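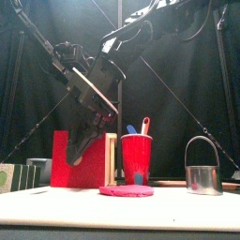
We had meant to be at Prumwood by ten, but the bus from the station goes all round the houses (and past the same garden centre twice, I'm fairly sure), so it was nearer half past when we walked up the drive. It was the April open day at the Prumwood paper mill, and I had been looking forward to it since my sister sent me the leaflet in the winter. I've been binding my own notebooks for years now, badly at first and a bit less badly lately, and I had never once seen a sheet of paper being made by somebody who does it for a living.

The mill sits in a dip beside the river, long and low, with slatted shutters all along the upper floor. You go in through what used to be the rag store. There's a desk with tea and a very good ginger cake on it, and you are given a paper badge made on the premises, which I have kept and am using as a bookmark.

## The beating room

Our group was 21 people, which was a bit of a squash in the smaller rooms but cheerful enough. We were taken round by Jarosław Adamczyk, who has worked at the mill since leaving school and has forearms like a rower's. He began with the rags. I had always pictured old shirts, but most of what they use these days is cotton left over from cutting, with a little linen for the heavier sheets. It all goes into the beater, a sort of oval bath with a heavy roller at one side, and round and round it goes for hours until it looks like thin porridge.

It is a noisy business! Jarosław had to shout, and the lady next to me, who had come all the way from the coast with her grandson, got hold of my elbow and asked me what he'd said about the water. What he'd said was that the river water is too full of peat for white paper, so they use the spring behind the mill, and only let the river in for a brown wrapping sheet they call Dakus. The name is from an old customer, a seedsman who used to order it for his packets. I bought some. It's a lovely colour, something between toast and string, and it folds beautifully with the grain and very grudgingly against it.

## At the vat

The vat room was what I had come for, and I could happily have stayed there all day. The vatman that morning was Emiliano Orozco, who learned his trade somewhere a good deal warmer and was wearing two jumpers under his apron. He dips the mould in almost upright, brings it up level, and then gives it a shake - forwards and back, then side to side - and in that moment the fibres lock together and the sheet is made. After that it's too late to do anything about it. He did it over and over while talking to us about his allotment, and hardly seemed to be looking.

On a good day, he said, the two of them at the vat will make 3,000 of the small letter sheets, working the double mould. With the big drawing sheets it's far fewer, and his back knows about it by the evening.

Then came the invitation to try. I went third, having hung back just long enough to look modest. The mould is much heavier coming out than going in, and mine drained so fast on the left that I ended up with something thick as a biscuit at one end and nearly transparent at the other. Emiliano tipped it back into the vat very kindly and said his first hundred had been the same. The grandson had a go after me and made a perfectly nice one, of course.

## Lunch, and the drying loft

We ate our sandwiches on the wall by the wheel pit. The café was doing soup (leek and potato, by the smell), but the queue was out of the door and it was mild enough to sit outside as long as you kept your coat on.

In the afternoon you could wander on your own. The drying loft is up a steep stair with a rope for a handrail, so bear that in mind if your knees are anything like mine. The sheets hang over cow-hair ropes in little bundles they call spurs, and the shutters are slid open or closed according to the weather. There was a breeze going through, and the whole loft rustled. I stood there for ages.

At the far end they've put out the old order books under glass. One was open at a page for Furtună, a firm of music printers, who had wanted 1,224 sheets "of the usual blue, and not so stiff as last". I do hope they got them.

## If you're thinking of going

The shop is small and takes cards. Seconds are kept in a plan chest under the window and are much the best value, as the faults are mostly little drips that you'd never notice once a sheet is cut down. I came away with the Dakus, a bundle of cream laid, and two sheets of a soft grey called Somano that I am frightened to cut into. Take a flat piece of card in your bag if you're going home by bus, because they'll roll your paper for you very nicely but it does then stay rolled. Mine has been under the big atlas ever since.

The next open day is in the autumn, and you do need to book for the vat. There are only 3 places left on the afternoon tour, or there were when I asked at the desk on my way out. The last bus back goes at ten past five from the far side of the bridge.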